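Maintenance Technician (Bimanual Manipulation Cell)

Ritton, Clakport site
Permanent, full time, with one Sunday in four on call
Reference 466

Ritton is looking for a technician to look after Cell 2 at our Clakport site. The post reports to the cell engineering lead. It covers mechanical upkeep, calibration, cable work, fault finding and the records that go with them. It does not include writing control software, although you will need to read logs and change parameters in a configuration file.

The cell

Cell 2 is a two-arm tabletop cell used for handling trials on household items and toy food. The arms work over a shared surface against a plain white wall. Each arm carries a parallel gripper with tapered fingers. Cell power, the emergency stop circuit and the compute rack are housed in a Galbraith cabinet outside the guarded area.

The previous technician has moved to our Clalow site and will be available for handover for the first 40 hours of the post.

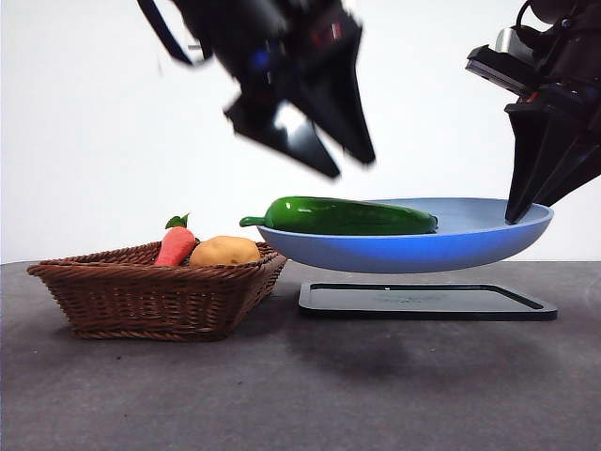

Calibration takes up the largest share of the week. The transform between the arm bases is checked before the first run of the day, and the camera-to-wrist transform is checked after any work on a bracket. Errors that are harmless when one arm works alone become a problem in shared tasks. With the blue pan held up by one gripper at its right-hand end and the other gripper above the pepper, a base offset of a few millimetres is enough to put a fingertip into the rim. You will be expected to find such an offset from the logs and correct it at the source. Adding a correction to the task file is not accepted as a repair.

Duties

1. Daily start-up. Inspect both arms, check the emergency stop, home the axes and run the base transform check. Record the result on the cell sheet before releasing the cell to the trials team.

2. Cable routing. Inspect the cable loops at both wrists for chafing, tight bends and loose clips. Move each wrist through its full range by hand control and confirm that the loop neither snags nor pulls on the connector. Cables are replaced on condition and in any case at 378 running hours.

3. Camera mounts. Check bracket screws for torque and witness marks for movement. Clean lenses with the supplied wipes only. A mount that has been disturbed is recalibrated before the arm goes back into use - no exceptions for short runs.

4. Gripper fingers. Remove, clean, inspect and refit the fingers in matched pairs. Check tip alignment with the gripper closed, then opening width and parallelism with the setting gauge. Afterwards, drive the gripper to a low approach over a round container and check from the wrist view that the fingertips sit evenly to either side of it. Glare from pale surfaces can hide the container's edge in that view, so adjust exposure before you adjust the fingers.

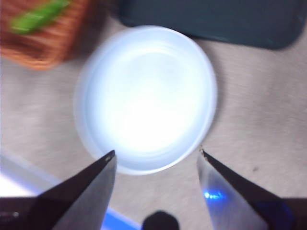
5. Work surface and props. Wipe down the table, return trays and baskets to their start positions and withdraw any prop with a cracked or sticky surface. Props are numbered and the numbers are logged with each trial.

6. Fault response. Isolate the cell, preserve the logs, find the cause and write a short report. Most stops are caused by connectors, worn clips or a gripper that has lost its zero.

7. Spares. Hold stock of fingers, brackets, clips and wrist cables at the agreed levels and raise orders in good time.

What we need from you

A Level 3 qualification in electrical, mechanical or mechatronic engineering, or equivalent time served. Experience of maintaining robot arms, pick-and-place machines or similar multi-axis equipment. Safe isolation practice. Confident use of a multimeter, torque driver and dial gauge. Clear written English, as the cell sheet is read by people who were not present when the work was done.

Useful but not required: camera calibration, basic Linux command line, crimping and connector repair, and 3D printing of brackets and jigs.

Hours and terms

The cell starts at 7.30 am and is handed back to maintenance at 3 pm. Planned work is done after handback. On-call Sundays are paid at the enhanced rate with a day off in lieu. Tools, safety footwear and training on the arms are provided. The guarded area has a step at the entrance - please tell us if you need an adjustment.

How to apply

Send a CV and a one-page account of a fault you traced on a machine you maintained, including what you measured and what you changed. Quote reference 466. Shortlisted applicants will be asked to the Clakport site in May for an interview and a practical test, which consists of removing and refitting a pair of gripper fingers and completing the cell sheet.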